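We use cookies to remember your settings and count visits. Accept | Manage preferences

# Kisska cloth folding set

Hi! Ovidiu Mocanu here, I look after this one. Kisska is the bedroom part of Anier, and it's all cloth on beds: pinch it, lift it, fold it, smooth it down again. There are 311 episodes in this release, 10 of them held back for testing (please don't train on those, I will be sad).

Everything was recorded with hand-held grippers, in real bedrooms, with whatever bedding was already on the bed. I love the busy prints. Plain grey sheets make for a very tidy demo and a policy that panics the minute it meets a cartoon penguin.
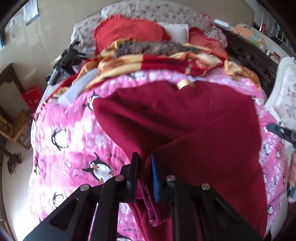 Each episode is its own folder with the video, the gripper width and the pose track. Width is in millimetres, pose is in metres, and yes, I mixed those up in the November build, so grab a fresh copy if yours is that old. Colour is left as recorded. I tried correcting it for a while and the reds went a horrible brown, so I put it all back.

Labels are short and written by hand: "pick up edge", "fold to centre", "flatten". If a grasp slips and the person has another go, both tries stay in and the first gets `slip: true`. Roughly 200 episodes have at least one of those, and they're my favourite ones to train on! 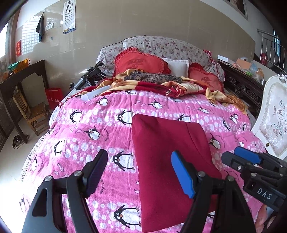 **Can I use one gripper's track without the other?**
Sure, the left and right tracks are stored separately and share a clock, so just load the one you want.

Known problems: 7 episodes have a short gap in the pose track (they're in `gaps.txt`), and the Avram loader still chokes on folder names with spaces. The Durnwood loader is fine with them. Send fixes my way and I'll merge them when I'm next at my desk.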